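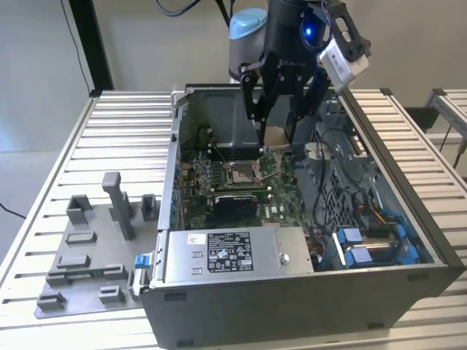 A two-finger gripper over the CPU socket of an open desktop tower.

Search this site
Print | E-mail this
Filed under: Opinion, Work & Machines

Draltport says its people taught an arm to service PCs in 4,000 demonstrations, each one steered by hand from a remote station. I believe the count. I doubt the word "taught."

Wellington Fagundes, who steered 322 of them, told me he stopped noticing his own corrections after the first 40. Those corrections are the skill. Did the arm get them, or only the path his hand took? Show me 20 cases from a maker it has never met, with the operator out of the building, and I'll listen.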